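Bin-picking gripper comparison
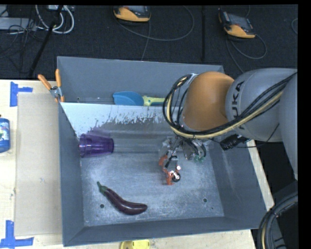
A bin-picking gripper comparison is a test in which two or more robot hands are tried on the same arm, with the same bin and the same set of objects, to find out which hand suits a given kind of work. Such tests are carried out by research labs, by companies that sell or install robots, and by warehouses and food packers that are thinking of buying one. The results are usually given as the share of attempts in which an object was lifted and moved to its target, along with the time per attempt and a record of the ways in which the hand failed.

The term is used loosely. Some writers apply it to any side-by-side trial of grippers, including trials with parts laid out one at a time on a flat surface. Others keep it for tests in which the objects lie in a container with walls, where the hand has to avoid the sides as well as the neighboring objects.

Background

Early industrial robots mostly picked up parts that arrived in a known place and at a known angle. A gripper for this kind of work could be cut to fit a single part, and comparing it with another gripper made little sense outside that job. Interest in side-by-side testing grew as cameras and planning software made it possible to pick mixed objects from a container. A hand that worked well on boxes might fail on fruit, and suppliers' own figures were hard to compare, as each supplier chose its own objects.

Shared object sets and written test rules were one answer to this. They did not remove the problem entirely. Two labs using the same objects could still get different results if one used a deeper bin, a slower arm or a better camera.

Equipment

The arm

A six- or seven-axis arm is normal. It is mounted beside the bin or behind it so that the wrist can reach every corner. The arm is kept the same through the whole comparison. Where that is not possible, the change has to be reported, as arms differ in reach, in wrist size and in how finely they can control force.

The space taken up by the wrist matters more in a bin than on an open table. A wide joint cover or a thick cable bundle can touch the wall before the fingertips reach the object. Cables and air hoses are therefore often led along the outside of the arm with enough slack for the wrist to turn. Too little slack pulls on the connectors and too much can drop into the camera's view.

Arms used in such tests include those of KUKA, whose name appears in black on the gray arm section at the right of the picture at the head of this article. The cable bundle there runs below the orange joint cover and loops around its left side.

The bin

Bins vary in size, depth and wall slope. Sloping walls give the wrist more room but let round objects roll toward the middle. Straight walls hold objects in the corners, where they are hard to reach. Metal and gray plastic are both common. Shiny floors can confuse depth cameras, and a floor that has been scratched by fingertips may read differently from a new one, so some test rules ask for the floor to be covered or replaced at fixed points in the trial.

A divider may be clamped across the bin to make two compartments. This allows objects to be moved from one side to the other and back again without a person having to reset the bin. Spring clamps are widely used for the purpose because the divider can be shifted quickly. Their handles rise above the wall and have to be entered in the planning software as obstacles.

Tape marks on the table record where the bin and other items belong. If the bin is knocked or lifted out for cleaning, it can be put back without repeating the camera calibration, provided that the shift is small.

The cameras

At least one camera looks down into the bin. A second may be fixed to the wrist. Overhead cameras see the whole bin but are blocked by the arm during the grasp itself. Wrist cameras move with the hand and see the object at close range, although the fingers take up part of the view. Many comparisons use a fixed camera from the side to keep a record for people to review later, even if the control software does not use it.

The controllers

The arm has its own controller, normally operated from a handheld unit called a teach pendant. The gripper may have a separate control box. When both must work together, the delay between the two becomes part of the result. A gripper that closes quickly but answers late will look slower than it is.

Types of gripper compared

Parallel-jaw grippers have two fingers that move straight toward each other. They are simple and strong, and their behavior is easy to predict. They do poorly on objects wider than their opening and on thin items that lie flat.

Suction grippers lift with one or more cups. They are fast and need access to only one side of an object. Open mesh, cloth and heavily curved surfaces are difficult for them.

Soft grippers have fingers of rubber or a similar material that bend around the object. They are used for fruit, vegetables and baked goods. Their fingers tend to be bulky and can wear out quickly in a rough bin.

Multi-finger hands have three or more jointed fingers. They can hold a wide range of shapes and can sometimes turn an object within the grasp. They cost more, have more parts that can break and need more software. Hands of this group often carry exposed wires or tubes, which is a weak point in a narrow bin.

Combined grippers join two methods, most often suction with fingers. They are heavier than either method alone, and the saved tool change has to be weighed against the lost payload.

Choice of objects

Object sets are put together so that no single gripper is favored. A usual set mixes hard and soft items, long and short ones, and clear and solid ones. Household goods and produce, or plastic copies of produce, are popular because they are cheap and easy to replace. The bin in the picture holds a purple eggplant and a translucent purple cup lying on its side, with a blue-headed scoop in the narrow rear section behind the divider.

Each of these shapes makes its own demands. An eggplant is curved and glossy, with its weight toward one end, so a grasp at the middle may let it tip. Cups that let light through are often missed by depth cameras, and a hand closing across the wide end can squash a thin one. A scoop or spoon has a handle that is easy to hold but a head that swings when lifted. Objects lying against a wall are usually counted separately from objects in the open part of the floor, as the failure rates differ a good deal.

Procedure

Most comparisons follow the same order. The bin is filled according to a list or a printed layout. The software chooses a grasp, or a person steers the arm with a hand controller. The arm moves in, the gripper closes, and the object is lifted to a set height and carried to the target. A grasp is commonly counted as good only if the object is still held at the end of the move.

Person-steered trials are used when the aim is to judge the hand alone, without the planning software. They bring in a new source of error, as operators get better with practice. To limit this, the order of the grippers is changed from one operator to the next.

After every change of gripper, the mass and length of the new tool must be entered in the arm controller. Leaving out this step is a frequent cause of bad results. The arm may press too hard on the floor of the bin or stop short of the object.

The Rernudgate trials

One frequently described case is the series run at the Rernudgate test hall by Gwendolyn Greenberg and Frida Hallgrímsson. Three hands were compared: a parallel-jaw model from Ciraletti, a soft gripper from Clesance and a three-finger hand built in the hall's own workshop. The object set had 16 items, and each hand made 800 attempts.

The Ciraletti gripper had the highest success rate on boxes and bottles, at 99 percent, but lost much of its lead when objects lay against the wall. The Clesance gripper did best on produce. Its fingers were changed 13 times over the series, and the time spent on this was left out of the cycle figures, a choice that was later criticized. The workshop hand came second in most groups. It was the only one of the three that regularly picked up the ladle in the set by its head.

Greenberg and Hallgrímsson repeated part of the work the following August with a deeper bin. The order of the hands changed, with the soft gripper falling to last place because its fingers could not spread fully near the floor. Their report advised that results should always be given together with the inside measurements of the bin.

The layout used in the second round, with a movable divider at the rear, is sometimes called the Bach layout after the workshop where the first bin was made.

Limits

A comparison shows how a gripper did with one arm, one bin and one set of objects. It says little about wear over years of use, about cleaning, or about the cost of spare parts. Success rates from small trials can differ by several points through chance alone. Readers are also advised to check whether failed detections by the camera were counted against the gripper or left out.

Damage to the objects is not always measured. In food handling, a bruised item may count as a loss even if it was placed correctly, and separate tests are used for this.

See also

Depth camera
Grasp planning
Robot end effector
Teach pendant
Tool changer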